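Workshop Tips: Setting Up a Work Surface for a Small Sorting Arm

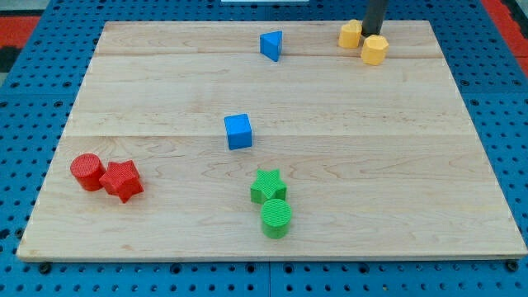 Sorting board on the perforated table, blocks grouped by color, arm at the yellow pair.

These notes come from the sorting build at the shared workshop in Gakville. They cover the board, the blocks and the first hour of setup. Wiring and controller choice are on the Mutik page.

The board

A perforated table is good for bolting things down and poor for setting things down. Small parts catch on the hole edges, and a camera looking for round shapes will report the holes. Lay a flat board over the working area and leave a margin of holes exposed on the sides for clamps and stops.

Pale wood works well under colored parts. Our board is 900 mm wide and 600 mm deep. Whatever size you use, check that the arm reaches all four corners at working height before fixing anything. Reach at full height tells you very little about reach at the surface.

If the board is made up of planks, run a straightedge across every seam. A step you can feel with a fingernail is enough to tip a narrow block when it is pushed sideways. Scrape the high side with a card scraper, then sand with 180 grit along the grain. Leave the surface bare or use a matte finish. Gloss varnish throws highlights that move with the time of day.

Fix the board with two stops against the far edge and one at the side. Push it into the stops before every session. Double-sided tape alone will creep under repeated side loads.

The blocks

Print at least one shape with a round top, one with straight edges and one with points. Cylinders, cubes and star prisms cover most grip problems. Stars are the difficult ones: flat jaws close on a point and the block rotates. Approach with the jaws set across two inner corners, or pad the jaws with 2 mm foam.

Other points on printing:

Print upright prisms with the flat face on the bed. The top face will show fine lines from the last layer. Leave them. Sanding a colored print turns the surface whitish and shifts the color reading.

Use one spool per color for the whole set. Two yellows from different makers can read as two classes.

Break the bottom edge with a deburring tool. The flared first layer is the usual cause of a block that rocks.

Triangular prisms are more stable lying on a rectangular face than standing on end. Store the pick height for that position as a separate entry.

Light

Read the light level at the center and near each corner. Ours gave 780 lux at the center and roughly 600 at the worst corner, and the color thresholds held across that range. Below that, blue and green began to overlap. Soft shadows are acceptable. A hard shadow gets picked up as part of the block outline, so move the lamp back or put a diffuser over it.

First moves

1. Home the arm with the board clear.
2. Lower the tip over bare wood until a sheet of paper just drags. Record that as zero.
3. Repeat at each corner. If the readings differ by more than 1 mm, shim under the board. Correcting in software can wait.
4. Set the travel height above the tallest block plus a finger's width.
5. Place blocks in color groups and run single picks at low speed.
6. Leave one side of the board free as a drop area.

Blocks that stand touching are a separate test. Start with space between them, get clean picks, then close the gap. With touching pairs, take the outer block first and pull it clear horizontally before lifting.

After 200 cycles, check the jaw screws and repeat the paper test at the center. Wipe the board with a dry cloth. Damp cloths raise the grain on bare wood.

The Ustau drop tray template fits this board without changes. For the smaller Wan base, move the side stop in by two rows of holes.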